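Grakbridge tenants win right to dry washing on balconies

30 Aug 2024

Tenants in the Conceição flats in Grakbridge will be allowed to dry laundry on their balconies again after the landlord, Broliren, dropped a ban it brought in last January.

The rule was added to the tenancy handbook at the start of the year and covered lines, racks and anything hung over a railing. It applied to all 463 flats on the estate. Anyone who ignored it was sent a letter, and a second letter carried a charge.

Broliren confirmed in a notice to tenants this week that the charge has been scrapped and that money already paid will go back to rent accounts by the end of next month. Tenants do not need to apply.

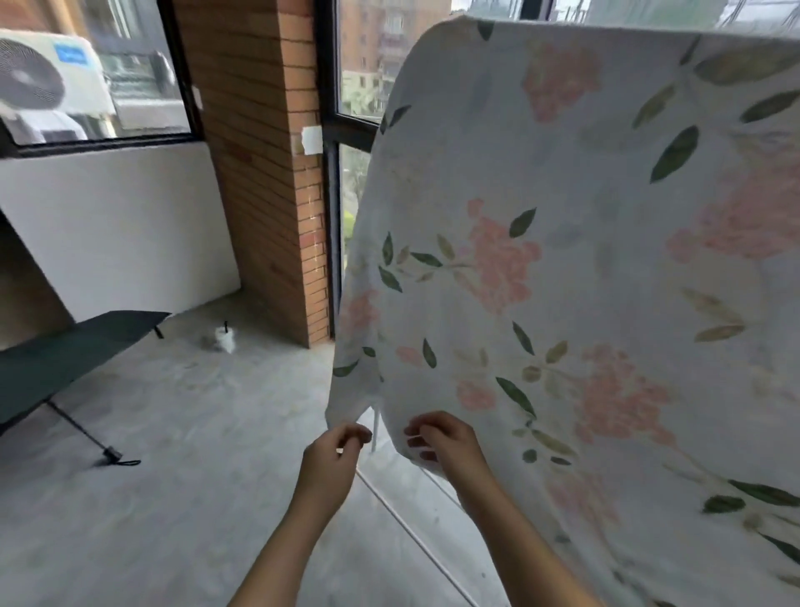
Rosimeire Marinho said she had been drying bedding in the hallway since the winter and had to climb over it to get to the front door. She was glad the rule had gone but thought the refunds should have come with an apology.

The ban was meant to keep the outside of the buildings tidy after repainting. Tenants complained from the start that the flats are small and that drying indoors made the bedrooms damp. A petition against it passed 1,000 signatures in the spring, including some from people in neighbouring streets, and was handed in at the Broliren office on Gelta Road.

The landlord at first offered a shared drying room in the basement of each block. Only one was fitted out, and it was open on weekday mornings. Several people who work early shifts wrote in to say they could not use it.

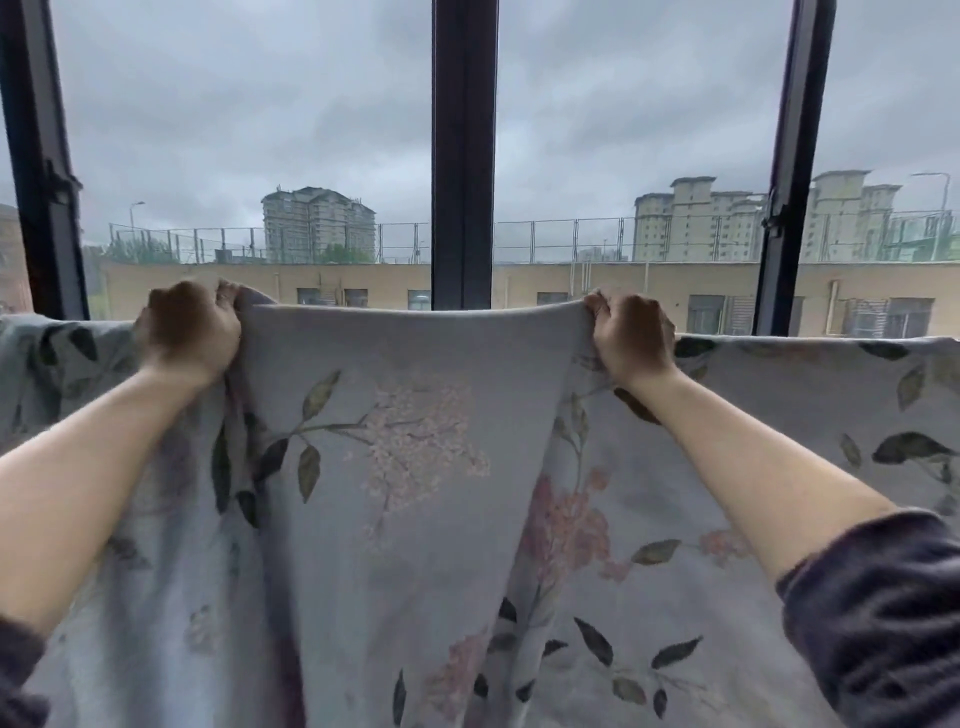 Under the new wording, washing may be hung on a line or a free-standing rack as long as it stays inside the balcony. Nothing may be hung over the outer side of the railing or fixed to the outside wall. Lines that were already screwed into the brickwork can stay until the next inspection, when each will be looked at separately.

The handbook will also say for the first time that washing machines may be kept on balconies where there is a suitable water supply and drain. Until now this had been left to the estate office, and tenants in different blocks had been given different answers. Machines are not to be run after 10 at night.
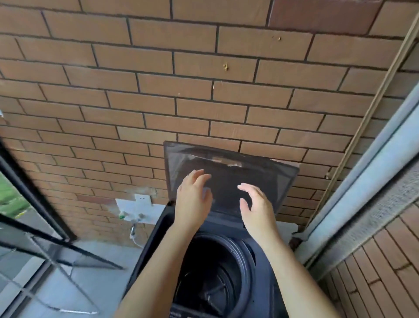 Kimutai Mfaume, speaking for Broliren, said the landlord had "listened to what people told us" and would look at the rule again in a year. He said the basement drying room would stay open, with longer hours, for anyone who still wanted it.

Copies of the revised handbook page are being put through doors from Monday. It can also be picked up at the Gelta Road office, which is closed on Wednesday afternoons. Questions about refunds should go to the rent team and tenants are asked to have their account number ready.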